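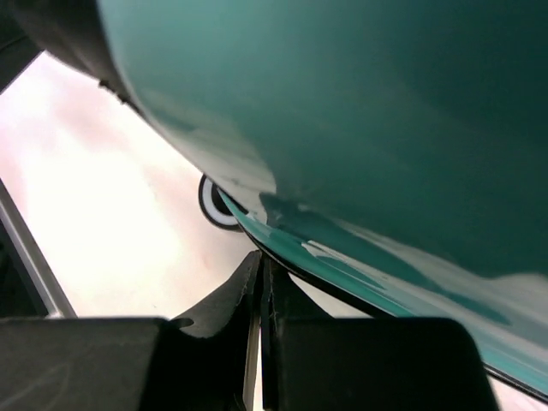

Is a desktop robot arm worth the money if all you want is something that picks up small objects and sets them down again?

For most people it is a poor buy this year, though a school shop or a patient hobbyist could get some use out of one.

I drove out to Ovbridge in March for the Bodnár open day, mostly to find out whether the arm they call the Clinton does what the brochure says. The brochure says "handles everyday objects with ease." I have read that line about four other arms and I own one of them. It lives in a closet.

The demo bench had a teal toy car with whitewall tires, glossy all over, and that was a smarter choice than I expected. Shiny curved things are hard on these machines. The camera sits down by the gripper, and up close the bodywork filled most of the monitor, pale streaky reflections and all, with a bit of one wheel tucked under the curve. I would not want to work out where the edge was from that view, and I have eyes.

They ran it 20 times while I stood there. The arm missed 3. The man at the bench called this "well within expectations," and I would like to know whose. On one of the misses the fingers closed on air beside the fender and the arm carried nothing, very carefully, over to the tray.

What I liked: the fingers are plain matte black blocks, and you can swap them with a hex key. It's quiet. The stop button is big and it stops the arm right away (I asked to press it myself, and they let me). Setup looked simple, but the unit was already bolted down and running when the doors opened at 10, so take that for what it's worth.

What I didn't: the price is 742 dollars for the arm, and the wrist camera is another 281. Without the camera you are placing every object on a taped mark, and the sales sheet puts that in the small print. I asked to see it try something other than the car and was told the other objects were for the afternoon session. I stayed for the afternoon session. It was the car.

The Trurkbridge dealer will have a unit on the floor through the summer and says customers can bring their own objects. I plan to take a coffee mug, a sock and a set of keys. Until I've seen it manage those, two and a half stars.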